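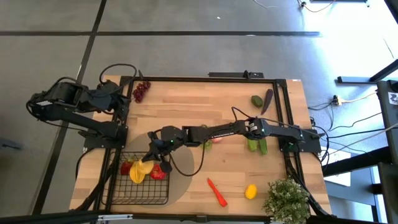
オルツカへ渡るなら八月を外したほうがいいと、去年この便りで書いてあったのを信じてそのとおりにしたら、宿の半分が閉まっていて最初の晩は港のベンチで途方に暮れましたよ、とカンヤラット・ヘミンさんからお便りをいただきました。いやはや、申し訳ないことをしました。八月の混雑がひどいのは本当で、空いている時期に行ってほしい気持ちにも変わりはないのですが、空いている時期には空いている時期なりの支度というものがあって、そこを私はすっかり書き落としていたのです。自分では何度も渡っているものですから、宿に電話をしてから行くのも、日が暮れる前に着く船を選ぶのも、もう体が勝手にやっていて、人さまに説明するほどのことだと思っていませんでした。

そんなわけで今月は、季節外れのオルツカの歩き方を、前回の埋め合わせも兼ねて少し丁寧に書いてみます。少し、と言いながらたぶん長くなりますので、お茶でも淹れてからどうぞ。

まず船のことから。本土側の港から出ている連絡船は、夏のあいだは大きな船が朝昼夕と往復していますが、秋に入ると小さいほうのパダーノ号に替わります。定員は114名、車は積めません。夏の大きな船には売店も展望デッキもあって、あれはあれで遠足のようで楽しいのですけれど、私はこのパダーノ号のほうがずっと好きです。客室の窓が低くて、座ると目の高さのすぐ下が海なんですね。波のある日はしぶきで何も見えなくなり、凪いだ日には岩場の鳥まで見えます。後ろの甲板に出る扉は重たくて、初めての方はたいてい押すのか引くのかで迷います(引きます)。

困るのは便の数で、冬の時刻表になると一日二往復、しかも午後の便は島に着くのが四時半過ぎです。秋も深まればもう薄暗い時間です。ヘミンさんもこの午後の便に乗られたそうで、下りてみたら港の観光案内所は三時で閉まり、頼りにしていた坂の途中の民宿には「また春に」という札が下がっていたとか。ああ、あの札! 私も初めての年に同じ札の前に立ちました。字の横に小さな船の絵が描いてあって、それがまたのんきな絵で、腹を立てるに立てられないのです。

ですから、初めての方には午前の便をおすすめします。朝が早くてつらいのは承知のうえです。前の晩は本土側の港町に一泊して、翌朝の船でゆっくり渡る。二日の旅が三日になってしまいますが、港町の夜もなかなか悪くありません。魚の煮込みを出す小さな店が船着き場の裏手にあって、九時には火を落としてしまうので、荷物を宿に放り込んだらすぐに出かけてください。

次に宿です。島には夏のあいだこそ看板がいくつも出ますが、一年を通して開けているところとなると、港に面した古い旅館と、岬寄りのケスキネン荘くらいになります。港の旅館は便利なのですが、冬場は工事や測量の人たちで埋まることがあって、平日の飛び込みはまず難しいと思っておいたほうがいいでしょう。週末、とりわけ日曜の晩は狙い目です。週明けの仕事の人がまだ来ておらず、海側の部屋に通してもらえることがあります。

私がいつもお世話になっているのはケスキネン荘で、部屋は五つ、風呂は共同、廊下はきしみます。予約は電話だけ。しかも夕方、夕食の支度が一段落した六時過ぎでないとまず出てもらえません。何度か鳴らして出なくても、閉まっているのだと早合点しないでくださいね。予約のときには、夕食をお願いするかどうかを必ず伝えておくことです。季節外れの島では店が一軒しか開いていない晩もありますし、その一軒が休む晩もあります。お願いしておけば、根菜のたっぷり入ったスープと、その日あるもので作った皿が二つほど出てきます。量は多めです。私は二年続けて食べきれず、三年目に初めて全部いただいたところ、翌朝のパンがひと切れ増えていました。

暖房についても書いておきましょう。ケスキネン荘の部屋には壁際に細長い暖房機がついていて、ちゃんと暖まるのですが、暖まるまでに小一時間かかります。外から戻ってきてすぐの、あの冷えた部屋での小一時間をどう過ごすかが、実は季節外れの旅の要なのではないかと私は思っているほどです。たいていの人は布団に潜ってしまいますが、そうすると夕食まで起きられません。私は一階の食堂に下りて、窓際の椅子で葉書を書くことにしています。島の葉書は港の雑貨店で売っていて、どれもこれも真夏の写真なので、白い砂浜と青い空の裏に「こちらは風が強くて耳が痛いです」などと書くことになります。受け取った友人には毎度不思議がられます。

さて、歩くほうの話に移ります。オルツカは大きな島ではありません。住んでいる人は役場の掲示によれば1,075人、そのほとんどが港のある東側に暮らしています。西側は牧草地と岩場で、冬は羊もいなくなって、本当に風の音ばかりです。島を横切る道は一本道なので迷いようがないのですが、途中に風をよける場所がほとんどありません。初めての方が地図を見て、これなら一時間で行って帰れると踏んで出かけ、向かい風の帰り道で倍の時間をかけてへとへとになって戻ってくる、というのは毎年のように聞く話です。出がけに風向きを見て、行きを向かい風、帰りを追い風にするのがこつです。旗は港の事務所の屋根に上がっていますから、朝食のあとにちょっと見に行けばいい。旗のついでに、船が予定どおり出るかどうかの札も見ておけば一石二鳥です。

岬の灯台へは石段があります。267段と登り口の看板に書いてあって、数字だけ見るとなかなかの迫力ですが、一段一段が低く、途中に踊り場も多いので、ゆっくり行けば膝にこたえるほどではありません。ただし苔がつきます。雨の翌日は、上りはよくても下りが怖い。手すりは海側にしかないので、下りるときは左手が空いているようにしておいてください。私は以前、右肩に鞄、左手に水筒という格好で上ってしまい、帰りに水筒のやり場がなくて、とうとう上着の中に入れて下りました。妊婦さんみたいねと、すれ違ったご婦人に笑われたものです。

灯台そのものの中には、冬は入れません。それでもてっぺんの広場まで行く値打ちはあります。夏には順番待ちになるあの石の腰掛けに、好きなだけ座っていられるのですから。晴れた午前なら本土の山並みが見えますし、曇っていても、沖を通る貨物船がゆっくりゆっくり左から右へ動いていくのを眺めているだけで、私などは三十分くらいすぐに経ってしまいます。膝掛けになるものを一枚、ぜひ持って行ってください。石は冷えます。ものすごく冷えます!

それから、灯台の下の入り江もお見逃しなく。石段の登り口から海沿いにほぼ400メートル行ったところで、道しるべは出ていますが、字が薄くなっていて気づかずに通り過ぎる方が多いようです。夏は海水浴の家族連れでいっぱいになる浜ですが、秋から先は貝殻や流木が打ち寄せられて、まるで別の浜です。満ち潮の時間には岩伝いの道が水をかぶりますので、潮の表を宿で見せてもらってからにしましょう。ケスキネン荘では玄関の電話の横に貼ってあります。

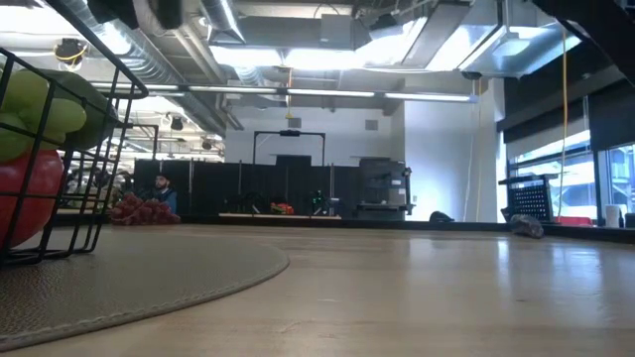 船が止まったらどうするのか、そこをもっと書いてくれないと怖くて誘えない、とビャルトゥル・ストウゴーさんからは以前こんなお叱りもいただいています。ごもっともです。冬のオルツカの話をするなら、欠航の話を避けて通るわけにはいきません。

パダーノ号は小さい船ですから、風が強ければ止まります。止まるときは朝の便なら六時半に、午後の便なら正午に、港の事務所の戸口に赤い札が出ます。電話の案内もあるのですが、つながるまでが長いので、島にいるときは歩いて見に行くのがいちばん早い。宿の人もたいてい知っています。朝、食堂に下りて行って、いつもより卵がゆっくり茹でられているようなら、ああ今日は出ないんだなとわかる、というのは私の勝手な占いですが、これが案外よく当たるんです。

止まったら、もう一晩泊まることになります。これを災難と思うか、おまけと思うかは人それぞれですけれど、少なくとも帰りの翌日に大事な用事を入れないこと。これは強く申し上げておきたいと思います。私は一度、帰った翌日に姪の発表会があるという日程で渡ってしまい、二日続けて赤い札を見るはめになりました。姪にはいまだに言われます。帰りの日のあとに一日、できれば二日の余裕を見ておけば、赤い札が出ても、では今日は本でも読もうかという気になれます。

宿のほうも慣れたもので、船が出ない日の客を追い出すようなことはまずありません。ただ、新しいお客さんも渡って来られないから部屋は空いている、という理屈が通らない日もあります。前の日に着いた工事の人たちがそのまま居続ける場合です。そういうときは宿同士で融通してくれて、港の旅館からケスキネン荘へ、あるいはその反対へと、荷物を抱えて坂道を引っ越すことになります。私も一度やりました。小雨の中を、番頭さんの手押し車に鞄を載せてもらって、なんだか夜逃げのようで可笑しかったのを覚えています。

欠航の日の過ごし方をいくつか。港の裏の図書室は、火曜と木曜を除いて昼から開いています。旅の者でも中で読むぶんには断られません。古い海図の引き出しがあって、頼むと開けて見せてくれます。小さな郷土資料室も同じ建物の二階にあるのですが、こちらは寒いので上着のまま上がってください。お昼は雑貨店の奥で簡単なものが食べられます。豆の煮たのと黒いパン、それに日によって焼き菓子が一種類。船が来ないと品物も来ませんから、欠航が続くと棚がだんだん寂しくなっていきます。旅の者としては、パンの最後の一つには手を伸ばさないくらいの遠慮はしておきたいところです。

お金のことも少し。島には現金を引き出せる機械が一台ありますが、冬はよく休んでいます。ケスキネン荘も雑貨店も現金だけですので、泊まる予定の分に一晩分を足して持って行ってください。両替も港町の側で済ませて、細かいお金を混ぜておくと喜ばれます。船の切符はカードが使えますし、往復で買っておけば、欠航で日がずれてもそのまま乗れます。日付の入った早割の切符だけは別で、窓口で書き換えてもらう必要があるそうです。私は安いほうについ手が出る性分ですが、冬ばかりは普通の往復にしています。

荷物についてのご質問もよくいただくので、私の中身を書いておきますね。上着は風を通さないもの。傘は持って行きません。あの島で傘をさしているのは、着いたばかりの人だけです(そして翌朝には骨が曲がっています)。靴は底の厚いのを一足、それと食堂に下りるときの柔らかい室内履き。毛糸の帽子は耳まで隠れるものを。手袋は二組あると、片方を暖房機の上に置いておけます。懐中電灯も一つ。ケスキネン荘までの坂道は街灯の間隔が広くて、曇った晩には足もとがまるで見えません。

鞄は、もう長いことストルトウッドの布のものを使っています。高いものではなく、角も擦れて白っぽくなっていますが、車輪がついていないところがいい。あの坂は丸い石を敷いた道で、車輪の鞄を引いて上がると港じゅうに音が響きますし、何より手が疲れます。背負えるか、肩に掛けられるもののほうが、島では断然楽です。どうしても車輪の鞄で行かれる方は、港の事務所に大きいほうを預けて、一泊分だけ持って上がるという手もあります。夕方には鍵を掛けてしまうので、午後の便で着く方はそのつもりで。

ヘミンさんがあの晩どうなさったかも、ご本人のお許しをいただいたので書いておきます。港のベンチにいたところへ、パダーノ号の係の人が仕事を終えて通りかかり、事務所の電話からケスキネン荘に掛けてくれたのだそうです。ちょうど六時を回ったところで、電話はすぐにつながって、スープも一人分あった、と。翌日は朝から晴れて灯台にも上り、石の腰掛けでお昼を食べ、結局は予定より一日長く泊まられたとのことでした。また行くつもりですが今度は電話をしてからにします、と結んであって、私は胸をなでおろすやら、恐縮するやらでした。

ストウゴーさんには先日ようやく長いお返事を書きました。欠航の札の時刻と、切符の書き換えのことと、帰りの後ろに余裕を見ておくことと、書いているうちに便箋が四枚になってしまい、それがそのまま今月の便りの下書きになったようなものです。

次の冬の時刻表は、例年どおりなら来月のうちに港の事務所に貼り出されます。午前の便の出る時刻が少し早まるかもしれないという話も耳にしましたが、まだ決まりではないようですので、わかりしだい次の便りでお伝えします。オルツカに渡られた方、これから渡られる方、宿のことでも船のことでも、葉書一枚で結構ですからお知らせください。真夏の写真の葉書、大歓迎です。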